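Jan 7, 2026

Notebook, paper and board bench. Kha Trương writing.

Continuing with the Clekthorpe ledgers. Finished surface cleaning the second volume this morning, soft brush then grated eraser, and stopped at the gutter on every opening where the sewing is weak. The spine lining comes away in flakes if the book is opened past about a right angle, so it stays on the foam wedges until Loan has had a look at it. Text block is sound apart from the last section. Boards are warped, lower one worse.

Adhesive tests. The job is still to find something for the spine repairs that holds the new lining but can be got off again by whoever does this next. Wheat starch paste, cooked yesterday, strained 2 times through the fine mesh. The first pass left small lumps that showed through the thin tissue. Let it down with water until it dropped off the brush slowly. I keep writing "thin cream" in these notes and Thư Trình pointed out that her thin cream and my thin cream are different things, so from now on we weigh the paste and the water and write the ratio on the lid.

Tap water here is hard and leaves a bloom on the darker tissues once they dry. For small batches bottled water has been fine, and for washing anything bigger we go back to the deionized tank. Note for Hiếu: the tank cartridge was last changed in August according to the tag, please check it before the map wash. 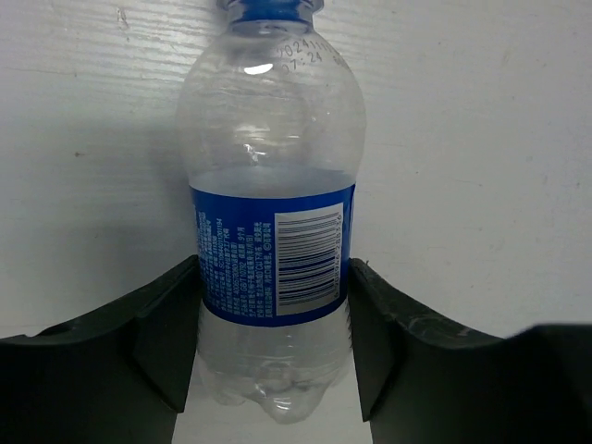

Water bottle, partly full, blue label.

Strips pasted out on scrap from the discarded endpapers, grain marked in pencil on each:

A – paste only, medium tissue. Good hold. Slight cockle at the short edges.
B – paste with a little methyl cellulose added, medium tissue. Slower to grab, which I liked, time to slide it into place. Flatter than A.
C – methyl cellulose only. Peeled at one corner with a fingernail after drying under weight. Not enough for a spine, all right for holding down a lifted edge.
D – same mix as B, heavier tissue. Too stiff when flexed over the rod. Creaks.

B looks like the one to go on with. I want to repeat it on a rounded piece before it goes near the ledger, because everything above was done flat. Kha Phan has the dummy book with the rounded spine from the training week and will bring it down.

Reversal: damp blotter on B, left covered with polyester while I had coffee. Lining lifted in one piece with the bone folder, a little residue, came off with a swab. On A it took a second go with the blotter. No fiber pulled from the scrap in either case.

Drying is still the slow part. With the heating on, the edges go first and the middle lags, and that is when the strips curl. Felts over blotters, board, then weight, and change the blotters early. I changed them too late on A, so the cockle may be my doing and A deserves another try. 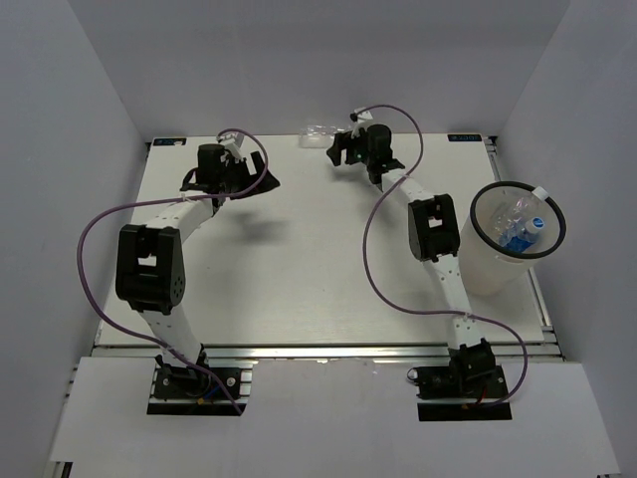

The dimensions for the new enclosures are still open. Thư measured all the volumes against the shelf list from Ollbridge and found that the list gives width across the boards for some and across the text block for others. She has redone them all at the widest point, with the clasp where there is one. Use her sheet, it is in the blue folder, and cross out the old one if you come across a copy. The 1966 rebinds are the awkward ones, they used thick boards and the corners stick out past everything else in the run.

Board order: Cao can supply the gray-white 2000 micron in full sheets but will not cut to size any more. We will have to trim here. The big cutter drifts a little over a long cut, so clamp at both ends and take it in several light passes. Scoring was better with the folder than with the creasing wheel, which cracked the surface when the score ran across the grain.

Loan Vương asked whether the loose receipts found in volume two should go back where they were. My view is no, two of them have stained the facing pages. Folder them separately, pencil the opening number on the folder, put a slip in the ledger at that place. She will ask Trekville, it is their collection and they may want it otherwise.

To do:
Repeat A and B on the rounded dummy
Fresh paste, weighed, ratio on lid
Ask Hiếu for the small press back
Order fine mesh, the current one has a tear near the rim
Photograph the sewing stations on volume two before anything is lined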